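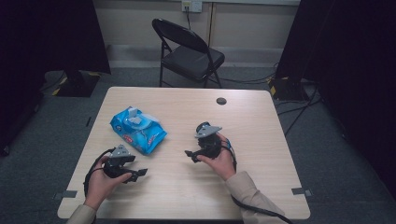

2 min read

Posted Monday by the Sternedden Road blog
14 shares | 3 comments

I have never trusted a wet wipe. The blue packs with the flip-top lid live on our table now, and I'm supposed to believe they replace a cloth, a bowl of water and a bit of patience. Maybe. I have my doubts about the lid, for a start. Every one I've owned snaps shut nicely for the first week and then stops sealing, and you end up with a brick of dry tissue that smells faintly of lemon.

The job was toy cars, which pick up a sort of gray grease from small hands and windowsills. The usual advice online is one wipe per car. One! A column in the Costigan newsletter swore by it and claimed a drawerful could be done in the time it takes to boil an egg. I'd like to see the drawer.
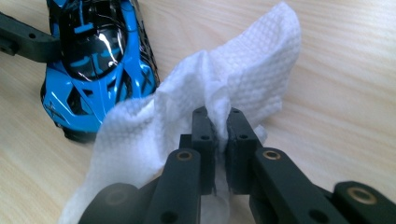 Glossy paint is the easy part anyway. Grime sits in the vents and along the edges of the canopy, and a textured wipe slides right over it. You can fold the thing to a point and push, which helps a little, or you can get an old toothbrush, which helps a lot and costs nothing. Wheels I wouldn't even attempt.

Then there's the table. A pale wood top shows every smear, so you go over that too, and there goes another wipe. Drilby sells a refill bag of 500 and I can see why they'd want me to.

I'll finish the pack. I won't be buying the bag.

Comments (3)

marnie_k: Cotton swabs for the vents. Wipes leave streaks on black.

oldtub: Store the pack upside down, the lid thing goes away.

Sternedden Road: Tried that. It didn't.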